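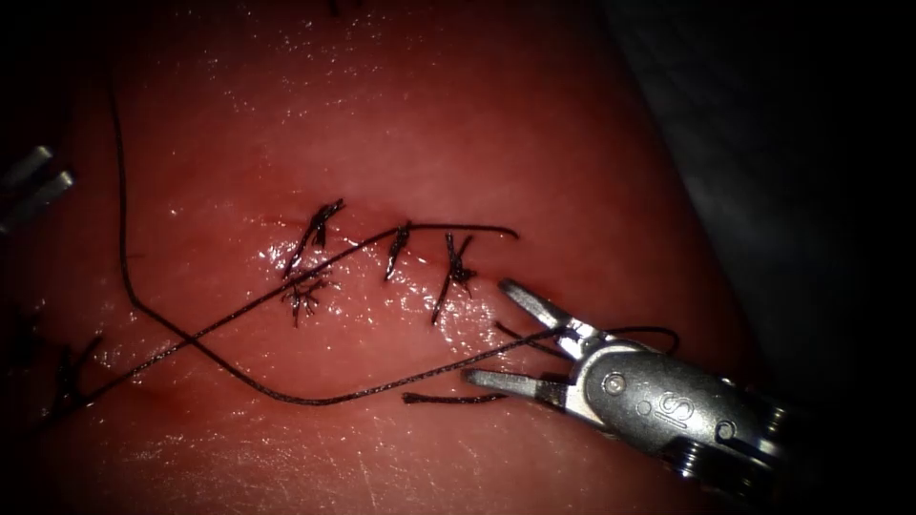 Fig. 5. A short closure with four knots in black braided thread, spaced fairly evenly along the line.

We use cookies to remember your place in the guide. Accept / Manage settings

Norker Suturing Guide
Section 5: Placing and tying the interrupted row
Prepared by Emilian Pop for the Mornden skills course. Revised 2026-10-28

Welcome back, and well done for getting through the section on loading the needle, which I know is the one that makes people want to go and lie down. From this point on you get to see something hold together, and that is a much nicer feeling. Please read the whole section once before you pick anything up. It isn't long, and the thread is a good deal harder to manage if you are also trying to find your place on the page.

You will need the braided thread from the Camargo packet, a curved needle, your needle driver, a second grasping instrument and the thread scissors. If you have the Dimwood tray, the scissors are in the narrow slot at the back, where everyone forgets to look.

Before the first stitch

1. Look over the whole length of the incision and decide where your knots will go. I like to place the first one near an end and work along from there, but some of my colleagues start in the middle and halve the gaps, and their rows are every bit as tidy as mine (tidier, on some mornings).

2. Turn the light down a little if the wet surface is throwing glare back at you. A fine dark thread can vanish against a bright patch.

3. Lay the long end of the thread out to one side in a loose, open curve. Take your time over this! A thread that crosses the incision will find its way into your next loop sooner or later.

NOTE: Braided thread grips itself well, so your first throw will usually stay where you put it. It also grips itself when you didn't want it to, and a snag should be eased open with the tip of the instrument and never tugged.

Passing the needle

4. Hold the needle by its body, a little back from the middle of the curve toward the thread end. Keep the jaws off the point and off the place where the thread is attached.

5. Bring the point down square to the surface, a small and comfortable distance from the edge, and let the curve of the needle do the traveling. You are rolling it through, and if you find yourself pushing, stop and look at your angle again.

6. Come up on the far side at the same distance from the edge as you went in. When enough of the needle is showing, take hold of it behind the point, let go on the first side and roll it on out.

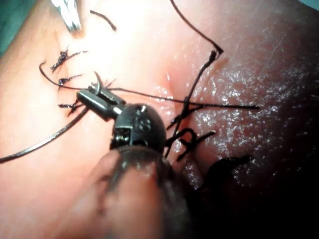

7. Draw the thread through gently until you have a short tail left on the entry side. Watch that tail the whole time. It only takes a moment's daydreaming to pull it right through, and then you are back at step 4 with my sympathy.

CAUTION: Always know where the point of the needle is before you move either instrument. If you lose sight of it, hold still, find it, and then carry on.

Tying and trimming

8. Wrap the long end around the closed jaws, reach for the short tail and draw the throw down flat. Stop when the edges meet. They should touch comfortably, and a pale, puckered edge is asking you to slacken off.

9. Make the second throw in the opposite direction so that the knot lies square, then add a third for braided thread.

10. Bring both ends up together and trim them, leaving tails long enough that the knot can't creep open. Braid tends to fray at the cut, and a slightly bristly end is nothing to fret over as long as the knot beneath it is snug.

11. Move along to your next spot and begin again from step 3. Clear away any cut pieces as you go, before they get tangled up with your working thread.

If the row starts to wander, please don't pull everything out in a huff. Finish the stitch you are on, check your distances on both sides, and correct the next one. My own first row at Mornden leaned like an old fence, and I kept going until the end of it anyway.

Removing a single stitch is covered in the next section, along with what to do about a knot that has locked up halfway down.

Filed under: Guides, Suturing basics, Knots
184 shares | 73 comments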